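Chapter 7
Soap, Dishes and Drainage

Learning goals
After studying this chapter, the student should be able to:
explain why bar soap softens and wears away between uses;
name the main parts of a soap dish and state what each part does;
clean and dry a soap dish and the surface on which it stands;
keep a simple record of soap use in a shared washroom.

Key terms: bar soap, lather, residue, ridge, rim, drain hole, standing water

7.1 A Small Item in the Daily Routine

In Chapter 6 the student learned to set out a guest washroom in the correct order, beginning with towels and ending with the waste bin. The soap dish was mentioned there only in passing. It is given a chapter of its own because it is one of the items most often left out when a room is cleaned in a hurry, and because guests notice it as soon as they wash their hands.

Oleksandra Yurchenko, who taught housekeeping at the Danley training house, asked each new group to begin the course by looking after a single bar of soap. Students were given a bar, a dish and a place to keep them, and were expected to report on the condition of all three after 20 days. Many of the practices described in this chapter come from her course notes.

A bar of soap takes up water each time it is used. If the bar is then left on a flat, wet surface, the underside goes on taking up water and turns soft. The soft layer sticks to the surface, and part of it is lost when the bar is next lifted. A bar that rests on ridges touches the dish in only a few narrow places. Air can pass beneath it, and water can run down into the spaces between the ridges.

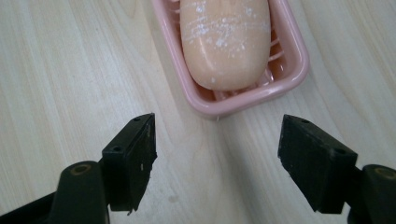

The upper side of the bar also changes with use. Lather that is not rinsed off dries into a pale, chalky film. This film is harmless and will wash away the next time the soap is used, but in a guest room it gives the impression that the bar has been neglected. The housekeeper should rinse the bar briefly under cool running water, turn it once in the hand, and return it to a clean dish.

Water that collects in a dish has to go somewhere. In a dish with drain holes, it passes through to a tray or directly into the basin. In a closed dish, it stays between the ridges until it is poured out or dries. If the dish is too full or is moved without care, water may pass over the rim and reach the surface below. On tile or glazed ware this is of little concern. On wood it should be wiped up promptly – even a finished tabletop can show marks where soapy water has been left to dry again and again.

7.2 Choosing a Dish

Dishes are made in plastic, glass, metal, wood and glazed clay. Plastic is light and does not break easily, and for these reasons it is common in family homes and small guest houses. The Isia guest house, which is studied in more detail in Chapter 9, kept 106 plastic dishes for its rooms and washrooms. At the November stock check, 101 were found fit for use. The others had cracked rims and were replaced.

Whatever the material, the dish should be longer and wider than the bar it is to hold. The ridges should be high enough to keep the bar clear of the water and smooth enough to be cleaned with a soft brush.

7.3 Daily Care

1. Remove the bar and set it on a clean cloth.
2. Pour any standing water into the basin.
3. Brush between the ridges with warm water.
4. Rinse the dish and dry the underside fully.
5. Wipe the surface on which the dish stands.
6. Rinse the bar and put it back.

Before You Read On

Examine a soap dish in your own home. Note whether it has ridges, drain holes or both, and feel the underside of the bar with one finger. Write down what you find. The notes will be needed for the practical work in Section 7.4, where they are compared with the record sheets from the Gilbert washroom.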